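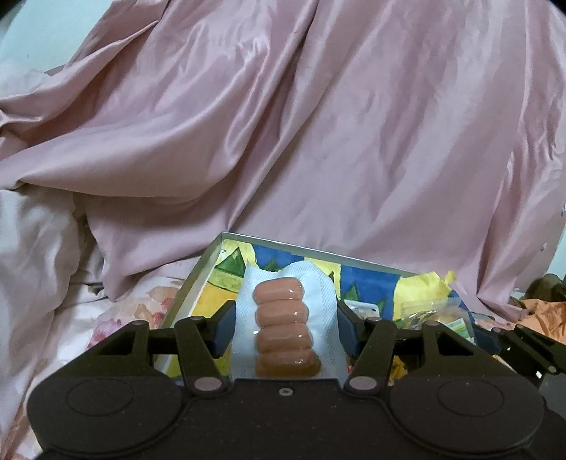
What should a small outfit budget for first when it buys handling equipment? The spares, and then somebody's time to fit them. The machine itself comes third, and it is usually the only one of the three that has a line in the spreadsheet.

November
By the equipment desk
5 min read

The purchasing manager at Vara has a drawer she calls the museum. It holds grippers bought for a single demonstration and never asked to do anything since. Vara's workshop in Harodthorpe teaches machines to handle household goods and packaged food, and she has been signing for the kit since the firm fitted in one room.

"Everyone wants to talk about the arm," she says. "The arm is fine. The arm sits there being expensive. What eats the money is the pads."

Pads are the soft faces on the gripper's fingers, and she buys them in boxes of 115. The first year she bought nine, on the supplier's advice, and they were gone before the invoice had been paid. She has kept the email in which the supplier calls nine "a generous starting quantity".

I ask how she sets a budget now. She turns her screen round. The sheet has a tab for hand-held grippers, a tab for arms and a tab labelled "other", which is the longest.

"The hand-held ones were the best decision we made, and I argued against them," she says. A person holds the gripper and does the job with it, and the recording is used later to train the arm. "I said, why am I paying for a robot hand with a human on the end? Then I saw what an hour on the arm costs us when it's sulking. We bought two more that week."

The price that made up her mind was £1,357, for a hand-held unit with its mount and cable. The rival quote, from Udari, was lower until delivery, a calibration fee and something called onboarding had been added. "Onboarding was a man on a video call reading me the manual. He read it quite nicely."

She is kinder about Vũ, the small supplier that makes the linkages she buys now. They answer the phone and they sell single parts. If a pivot goes, she can order a pivot – with Udari she would have had to order a "finger assembly", in a presentation case.

Lead times are her other subject. She plans on 11 weeks for anything with a motor in it, whatever the website promises, and will not let the engineers book work against a delivery that hasn't arrived. They think this is gloomy of her. They also come to her cupboard when they run out of screws.

And the groceries? They go through accounts as consumables, after a long exchange of emails over whether sausages could be put down as office supplies. "Finance asked whether we could use the same packet for a whole quarter," she says. "I invited them to come and smell it."

Next year she wants a spare of every moving part on the shelf, and a second charging station. She expects to get the charging station. The spares will be cut, she says, and then bought in a hurry in spring at full price, with next-day delivery on top.

Before I go she checks the stock sheet again and sighs at it. The pads are down to one box.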